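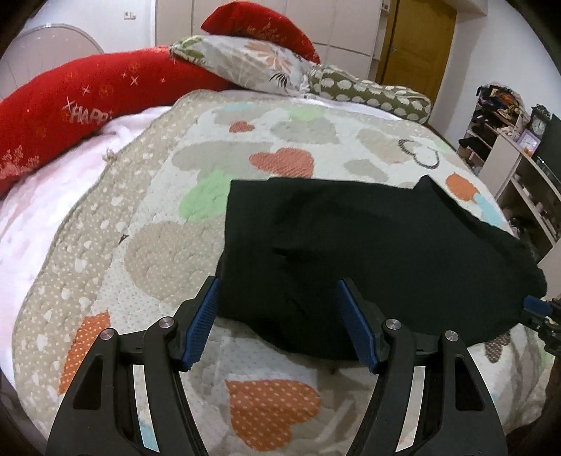
Two hand-held grippers with blue fingertip pads at a black cloth on a quilted bedspread.

Last updated: Thu 19 December

Dretent publishes new care guide for its hand-held grippers

Dretent has today published a care guide for the hand-held gripper used in its cloth folding work. The guide explains how the two fingers are set up before a session, and how the pads and joints are looked after.

According to the guide, the operator first closes the fingers and checks that both pads meet evenly. The screws at the joints are then tightened by hand, left side first. Pads are wiped with a damp cloth after every 100 grasps, and they are replaced in pairs after 1,325.

"A worn pad lets thin fabric slip, and the operator begins to press harder than is necessary," said Rachid Samir, who is responsible for maintenance at Dretent. "To change both pads takes 5 minutes."

The guide was prepared together with Podard, which supplies the pads. Replacement sets can be ordered from January.

Press contact: Ruaridh Sutherland, Dretent

553 shares
5 comments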